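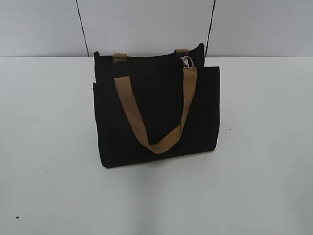

Sunday, afternoon, back bench

Tote, black, second sewing. Notes for me and for Polyxeni, who is cutting the next one.

Front pocket panel first. On this bag it covers most of the lower body and the rear panel stands up behind it, so there is a step between the two top edges. I like the step. Fotis wants the pocket raised to meet the rim and I have told him no, because you lose the easy reach into the pocket when the main part is full. Left as drawn for now.

The pocket bulges a little on the left. The right edge is clean and vertical. I sewed the right side first and eased the left to fit, and I think the extra went into that seam. Next one: pin both sides from the bottom up, clip every 5 cm, then sew. Check the paper pattern against the cut piece before blaming the sewing. Polyxeni, the pattern is in the flat drawer under the Arcombe folder.

Tabs. Tan webbing folded over the rim, one near each upper corner. The right one came out slightly narrower to my eye. Could be the fold. Measure both before unpicking anything. If they need to come off, do it with the small ripper and go slowly, the black shows every hole once the thread is out.

Strap is the long tan one, on a silver clasp under the right tab. Color against the black is good. Vangelis asked for black hardware when he came by and I said I would price it. The Ulach supplier has a minimum of 357 pieces, which is a silly number and far more than we would use in a year. Staying with silver.

Stands up on its own base. The first one leaned back as soon as you let go of it. Changes since then were a wider bottom and a second row of stitching at the base seam, and I did both at once, so I can't say which of them did it. Should have changed one at a time.

Still to do:
Load test. Hang from the strap with 8 kg overnight, look at the tab stitching in the morning.
Lint. This fabric picks up everything. Brush before it goes to Eirini.
Write down the thread. I used the heavier polyester from the Podisum box and the cone has lost its label.
Needle was dull by the end, skipped 2 stitches on the last tab. Went back over them by hand. Put a new one in before starting the next bag.

Savvas has the spare webbing in his van. Need it back before Polyxeni gets to the tabs, there is only a short end left on the roll here and it won't make a pair.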